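Reda Fawzy
Thread: how I wash up and sort a small amount of crockery on a bench with no sink. Numbered so people can skip to the part they want. 1/

2/ Background. The Bresbridge unit has a white worktop with white panelling on three sides and no plumbing. The nearest tap is down a corridor. Anything that gets used on the bench has to be washed from a basin on the bench, or carried out in one.

3/ I have been doing this since February. Most of what follows came from getting it wrong first, mainly by using a basin that was too large and filling it too full.

4/ Basin size. A full-size washing-up bowl is designed to sit in a sink. On a worktop it takes up the space needed for draining, and it cannot be carried with water in it unless you enjoy mopping. Go smaller than you think.

5/ Shape. Square with rounded corners beats round. A square basin sits flush against a wall or another item, and the rounded corners can be wiped in one pass. Sharp internal corners hold grease and tea sediment.

6/ Handle. One loop handle is enough for an empty basin. For a basin with water in it, support the base with the other hand. A loop is a hanging point first and a lifting point second – the plastic will flex if you treat it as a bucket.

7/ Colour. I prefer a dark one. Pale plastic picks up tea stains and then looks dirty when it is clean. The cost is that you can't judge the water by looking at it, so change it on a schedule. Mine is every 2 loads.

8/ Layout. Work in one direction and don't vary it. Mine is left to right: plate, mug, basin, then clear worktop for draining. Used items start on the left and nothing travels back.
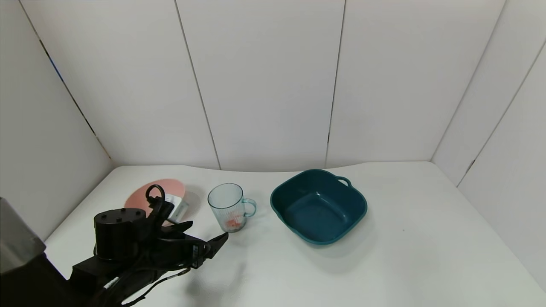

9/ Emptying before washing. The step people skip. Plates and mugs collect small objects: boxes, lids, wrappers, whatever was in your hand when the phone went. The pink plate has a small white box on it and the ribbed mug has something orange-red near the bottom. Both get cleared before either goes near water.

10/ Card goes first, every time. A small carton that has been in washing-up water for a minute becomes pulp, and the pulp blocks the strainer at the other end of the corridor. I have cleared that strainer twice and do not recommend it.

11/ Clear mugs have one practical advantage, in that you can check the contents from the side. With an opaque mug, tip it over your palm before washing. I once washed a teaspoon and a key together in this way and only found the key at the rinse.

12/ Vertical ribs on a mug. They improve grip with wet hands. They also hold a film of detergent in the grooves, so rinse with the mug upright first, then inverted. A flat sponge rides over the ribs and cleans only the high points. Use a soft brush and follow the line of the ribs.

13/ Handles. The join between handle and body is where residue stays. Give it one pass with the brush on the inside of the loop and one underneath. On a tinted translucent handle, limescale shows as a cloudy patch. Weak vinegar, a few minutes, rinse.

14/ Water. I use 2 litres at 38 degrees for a light load. That is comfortable without gloves and warm enough for tea and crumbs. It will not shift fat. For anything greasy, wipe with kitchen paper first and use hotter water with gloves on.

15/ Detergent. Less than you would use at home. A small volume of water needs very little, and over-dosing means a second rinse, which on this bench means a second walk. I decant into a 600 ml pump bottle and allow one press per load.

16/ Order of washing. Mug first, plate second. Drinking vessels get the cleanest water. This is the reverse of the order they stand in on the worktop, and yes, someone has already written to me about it. They stand in the order they get cleared. They are washed in the order that suits the water.

17/ Draining. Put down a folded tea towel, not a rack. Racks drip underneath and a smooth white worktop shows every ring. Lean the plate against the wall at a steep angle, mug inverted with one edge raised on a fold of the towel so air can get in.

18/ Worktop. Wipe before you start as well as after. Specks show badly on white, and one that has been sat on by a wet basin is harder to lift. Damp cloth, then dry cloth. No abrasive cream, it dulls the surface in patches.

19/ Wall seams. Where panels meet there is a thin line that takes up splashes. Run a dry cloth down each seam at the end. If the back corners are curved where the wall meets the worktop, as ours are, a cloth over one finger does it. A square corner needs a brush.

20/ Storage. Dry the basin fully, then hang it by the loop. If there is no hook, store it upside down on something that lets air under it. Don't keep the damp cloth inside it.

21/ Replies so far. Khokhar asked whether a second basin for rinsing is worth having. Yes, if you have the width. I don't, so I rinse with a jug over the same basin once the wash water has gone.

22/ Someone else asked about the Prullisura folding bowl. I had one for a short while. It folds well. The folds also hold water, and drying them took longer than washing the mug. It now holds pegs.

23/ Time for the whole routine, including the walk to empty the basin: 32 minutes the first time, a good deal less now. Most of the saving came from clearing everything out before fetching the water.

24/ I'll do cutlery separately. It needs a different container and I have not settled on one.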